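Hand-held grippers: what we bought and what comes next

Gallery page, equipment planning. Compiled by Maiara Mendonça for the Povidora desk-tidying project.

We have been collecting tidying and sorting work in ordinary rooms, using hand-held grippers in place of a full arm. This page goes with the spring equipment request. It covers the kit we already have, what wears out, and what we want to order before the next block of home sessions. Prices are what we paid or were quoted, without VAT.

The first plan was to buy one arm and bring people to it. Daris quoted for a bench, a guard and an installation visit, and the lead time alone would have taken us past January. Hand-held units can go to the desk, which suits the work better, and a broken one can be swapped on the same day. We kept a small sum back for hiring an arm later, when there is something to test on it.
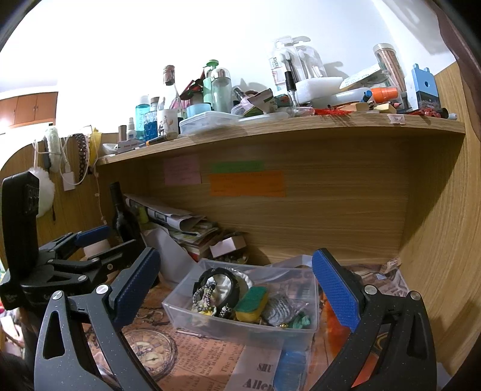

Gripper open over a clear storage box. Blue textured pads, black fingers, crowded desk.

Desks like this set most of our requirements. A clear box holding a sponge, a steel-wool scrubber and some crumpled white fabric asks for several kinds of grip in one small space. The fingers have to open wide enough for the job and still work close to a shelf full of bottles. Please keep that in mind when comparing catalogue pages, as most suppliers give payload first and say very little about the width of the jaw when it is open.

Grippers
We paid £588 for each hand-held unit from Falcão, including the handle, fingers and one set of pads. The request is for 2 more. One will go out with the second team and the other will stay in the store as a spare. We looked at a cheaper unit from Plirnby, but the fingers are moulded in one piece with the handle, so a cracked finger means buying the whole thing again.

Pads
Pads are the main running cost. We change them after 30 sessions, or sooner if the texture has gone smooth at the tip. Scouring pads and steel wool are hard on them. Falcão sells pads singly or in boxes, and the boxes only make sense if we stay with the same finger shape for the whole year. I have assumed that we do. Old pads go in the tray marked for practice use and should not be mixed with new ones.

Screws and small parts
Roughly £200 for the year. This covers finger screws, spare clamps, driver bits and thread lock. Last year these went through petty cash and the receipts took longer to sort out than the parts did to arrive. They now have their own line.

Boxes and test items
No purchase planned. The homes we visit have their own containers and their own clutter, and we would like to keep it that way. If a session needs a second box, borrow one from the store and write it on the sheet. Transparent boxes are worth taking, as the shiny sides cause more trouble in the recordings than solid ones and we are short of examples.

Carry cases
The soft bags are not good enough. Two units have come back with bent fingers after being packed under a laptop. Daris can supply hard cases with cut foam, but will only quote once the finger shape is fixed. I have put this down as pending. Until then, take the fingers off before travelling and pack them flat.

Left out of this request
Charging trolley, second label printer, and the force-sensing fingers that were shown to us in the autumn. The fingers looked useful for soft things such as sponges and cloth, but they need a different handle and we would have to replace everything at once. They can go on next year's list if Falcão brings out a version that fits.

Changes to the list should reach me before the order is placed. Quotes from all three suppliers are in the Povidora folder, under equipment, with the delivery terms attached.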